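Zwischenbericht zum Förderprojekt »Mehrweg im Quartier Skadeck«
Berichtszeitraum: April bis Oktober
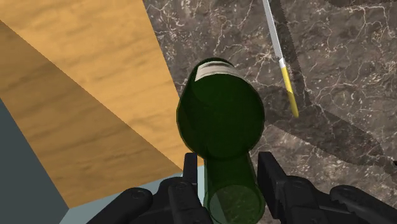
Das Vorhaben verfolgt weiterhin das Ziel, im Stadtteil Skadeck ein wohnortnahes Sammelsystem für Glasflaschen ohne Pfand aufzubauen und die gesammelten Flaschen nach Reinigung an regionale Abfüller zurückzuführen. Die im Bewilligungsbescheid genannten Arbeitspakete 1 und 2 sind abgeschlossen, Arbeitspaket 3 befindet sich in der Umsetzung.

Stand der Sammlung
Im Berichtszeitraum wurden 2.292 Flaschen angenommen und in der Spülanlage Kalside aufbereitet. Davon mussten 115 wegen Absplitterungen am Mündungsrand ausgesondert werden; sie wurden dem Altglas zugeführt. Die Annahme erfolgt derzeit an 17 Standorten, überwiegend in Hausgemeinschaften und Ladengeschäften. Zwei weitere Standorte sind mit der Wohnungsbaugesellschaft abgestimmt, die Nutzungsverträge liegen zur Unterschrift vor.

Aufbereitung und Logistik
Die Abholung übernimmt seit Juni der Fahrdienst Ignacio. Die Umstellung von wöchentlichen auf bedarfsgesteuerte Touren hat die Zahl der Leerfahrten gesenkt, führte im August jedoch an mehreren Stellen zu überfüllten Kisten. Der Tourenplan wurde daraufhin angepasst. Aufwendiger als kalkuliert bleibt das Ablösen der Etiketten – insbesondere bei nassfest verklebten Papieren. Ein Laugenbad mit längerer Einwirkzeit wird derzeit erprobt.

Abweichungen vom Finanzplan
Die Sachkosten für Transportkisten liegen über dem Ansatz, die Mietkosten darunter. Eine Umwidmung innerhalb des Titels wurde beantragt. Der Gesamtrahmen bleibt unverändert.

Ausblick
Für das kommende Halbjahr ist die Ausweitung auf das Gebiet Grollalthorpe vorgesehen. Die Verwendungsnachweise werden fristgerecht mit dem Schlussbericht vorgelegt.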